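Minutes of the Simulation Practice Working Group
Narnedano Robotics Users' Association, December 2, 2025

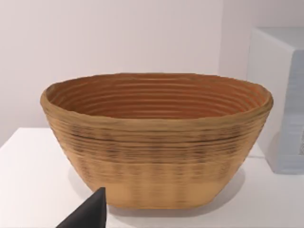 1. Opening and previous minutes

The chair opened the meeting at the third attempt, the first two having been delivered on mute. Eleven members attended, which made a quorum. Apologies came from the Barkano office, whose apologies are now in the same wording for the fourth meeting running.

The previous minutes were approved after one correction. "The group agreed unanimously" was changed to "the group stopped discussing it."

2. Draft guide to simulated pick-and-place trials, section 3 (objects)

The Ullau team presented the revised text. The main change is that a task may no longer be reported under a one-word object name. "Bowl" has been used in past reports for a cereal bowl, a mixing bowl, a dog dish and the oval coiled kind that looks like a proofing basket. These are different problems for a two-finger gripper, and a success rate averaged over all of them tells the reader very little.

Reports will in future give the object's shape, its longest dimension, the form of the rim, and whether it starts empty. The Chiba team asked whether color should be included. Ullau said yes if the policy uses camera input. Chiba said all their policies use camera input. Ullau said then yes.

A member asked whether ridges should be modeled in the mesh or painted on as texture. There was a long exchange. Positions at the end were the positions at the beginning, but better explained. Agreed wording: "State whether surface relief exists in the collision geometry, the visual geometry, or both." The case of relief in the collision geometry only was raised as a curiosity. Two members then admitted to having shipped it.

3. Section 4 (grasps and contact)

The draft asks teams to declare where on an object a grasp is permitted before trials begin. For open containers the default will be the rim. Other grasps may be used but are to be logged under their own heading.

Chiba objected that pushing a bowl across the table until it happens to be in the right place is a legitimate strategy. The group accepted this in principle and asked that it be reported as pushing.

Fingertip interpenetration was discussed again. The draft limit stands. A run in which a finger passes through the wall of an object is void, including when the object is subsequently placed very neatly. The member who asked for a grace period was invited to put the request in writing, and declined.

4. Section 5 (reporting of runs)

Narnedano reported on its audit of the shared archive. Of 3,838 logged runs, 145 had no random seed recorded and cannot be repeated. A further 14 listed the seed as "the usual one." The teams responsible know who they are, and after the screen share so does everybody else.

Agreed:

Seeds are written to the log by the software and are not typed in by hand.

The simulator version goes in every log header.

Runs are not deleted for looking wrong. They are flagged, with a reason, and "looks wrong" will not be accepted as the reason.

Lighting settings are saved with the run. Pale tables against pale walls are allowed, but a team using only one background must say so in the summary and not in a footnote.

5. Claims about real hardware

The Ullau team proposed a sentence for the front of the guide: "A result obtained in simulation shall be described as such wherever it is quoted, including slides." The last two words were debated for longer than the rest of item 5 put together. Kept, by a vote of eight to three.

6. Any other business

The glossary still defines "workspace" three ways. Barkano had offered to reconcile them. See apologies.

A request to rename the group was deferred to April, when it will be old enough to be considered tradition.

7. Actions

Ullau: circulate sections 3 and 4 with today's wording.

Chiba: supply a paragraph on pushing, one page at most.

Narnedano: return the unseeded runs to their owners for marking as non-repeatable.

Barkano: glossary.

All: read the draft before the next meeting. This action is carried over.

The meeting closed eleven minutes late.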